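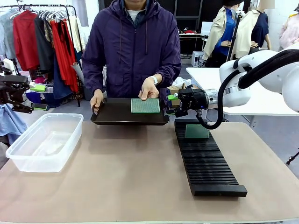 **Descaling an electric kettle** means getting rid of the chalky white crust that hard water leaves behind. I've been keeping these household entries going for a while now, and this one gets more mail than any of the others!

## Causes

Hard water carries dissolved calcium and magnesium. When you boil it, part of that drops out as scale and sticks to the hottest spot it can find, usually the base plate or the coil. My kettle in Tresano stayed clean for months. Then I moved to Gerkum, and it was crusty by November.

## Method

White vinegar is the old standby. I mix equal parts vinegar and water, fill the kettle halfway, bring it just to a boil, unplug it and leave it for 35 minutes. Then I pour it out, rinse, boil a kettle of plain water and dump that too (twice if it still smells like pickles).

Citric acid works as well, and I like it better — no smell. Stir a spoonful or two into cool water, warm it up gently and let it sit. Don't add the powder to boiling water, as it can foam up over the top.

Never put the base or the plug in water.

## Stubborn scale

Repeat the soak overnight with the kettle unplugged. Horațiu Bălan wrote in to suggest a soft bottle brush for the spout filter, and I've used one ever since. Skip steel wool, it scratches the plate and the next layer grabs on even harder.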